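Opinion > Local > Machines and Us
Print this page | E-mail this to a friend

Let the robot be slow

I went to the Rathnayake open day in November expecting to be dazzled, or maybe a little scared, and what I got was an hour of watching a pair of robot arms deal with snacks. I loved it! I've been arguing with people over it ever since, so I may as well argue with you.

The workshop is out past the bus garage in Sillard, up a flight of stairs that smells of floor polish. They had folding chairs out, and coffee, and a sheet by the door saying the arms had 2,390 practice runs behind them. Then they got going, and within ten minutes the man next to me was looking at his phone.

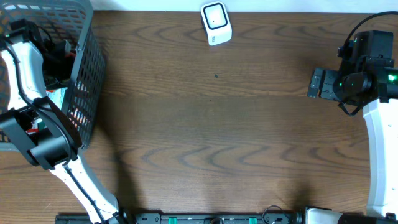

Why does a robot need so much practice to pick up a bag?

A soft bag folds and slides differently every time it's touched, so a motion that was right for the last one may be wrong for the next.

My neighbor with the phone wanted speed. He told me he'd seen videos where the arms whip around like they're dealing cards, and he felt shortchanged. Well, I've seen those videos too, and half of them are sped up (it says so in tiny letters in the corner, if you look). I would much sooner sit through the true pace of a thing. If one of these is ever going to put away my mother's groceries, I want to know how long she'll be standing in the kitchen waiting for it.

They also had the wrist camera up on a screen, and that's where I ended up dragging my chair. You get a very odd sense of a table from there — all grain and shine, with a great big pair of fingers poking in at the bottom. 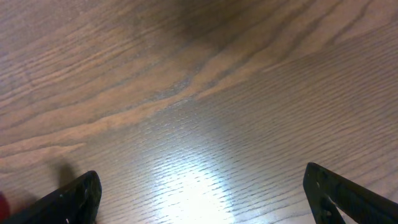 Tabletop and fingers, from the camera at the wrist.

That view changed my mind about something. I'd always figured the hand was the hard part. But look at that glare! I have trouble finding my glasses on a shiny table, and I've had a lifetime to work on it. Packaging is worse. It crinkles, it flops over its neighbor, and every brand on the shelf is trying to be louder than the next one.
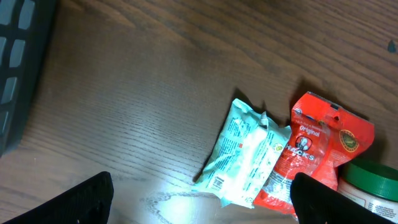

A green pouch, a red bag and a jar with a green lid, close together on the table.

The open day at Drata last spring was the opposite. There was music, there was a countdown, there was one perfect run and then everyone was herded off to the gift table. I came home with a pen and no idea what their machine could do on an ordinary afternoon. I asked one of the guides whether it ever missed and got a smile.

At Rathnayake I asked the same question and got a long answer, with hand gestures, and I only followed part of it.
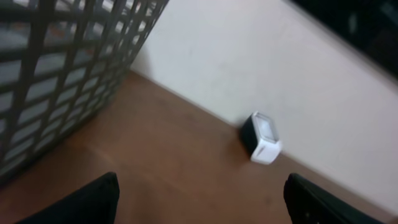
So my plea to anyone planning one of these days is to leave the boring parts in. Show us the misses, and the long stretches where everybody is leaning forward and muttering. Put the chairs closer, too. People who leave early were going to leave early anyhow, and the rest of us will go home and vote and shop a bit more sensibly for having seen the real pace of it. And please, a second pot of coffee.

Comments (3)

Reader in Hondico: I was at Drata too and you're being hard on them. My kids adored the countdown.

Retired packer: I worked a line for years and the bags were always the worst of it. Jars I could do in my sleep.

Reader in Sillard: Is there parking, or do you have to use the bus garage lot?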